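Phone diary participants wanted: shift work and sleep

Hilura is looking for adults in Hokwood who work nights or rotating shifts. You will fill in a short sleep diary on your own phone for 18 days, once when you get up and once before bed. Each entry takes under 10 minutes. 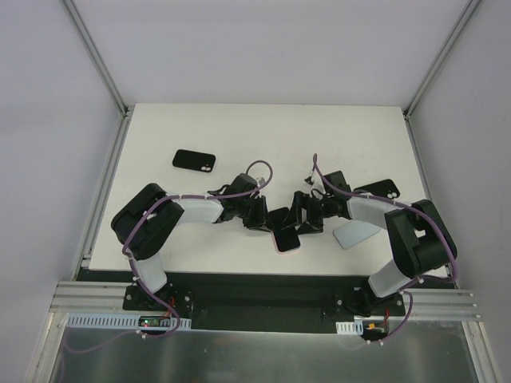

Cludel took part in the spring round and writes that the bedtime entry was easy to forget after a late finish, so setting an alarm for it helped.

You can miss up to two entries and stay in the study. Those who complete it receive a £100 shopping voucher, sent by post.

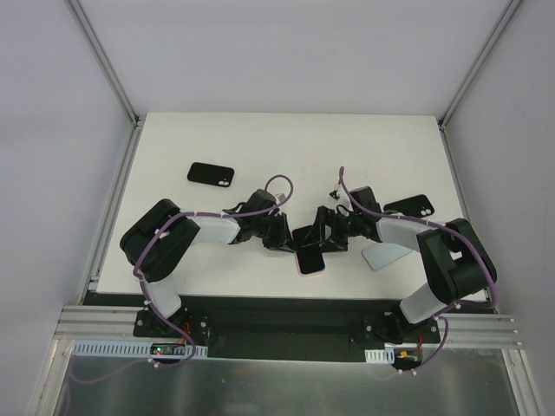
Who can apply

You must be 18 or over and have worked shifts for at least six months. People taking prescribed sleeping tablets can't join this round.

How to apply

Call in at the Onyshchenko Building, room 579, before the end of March, or leave your name and number at the front desk. Please bring a recent rota.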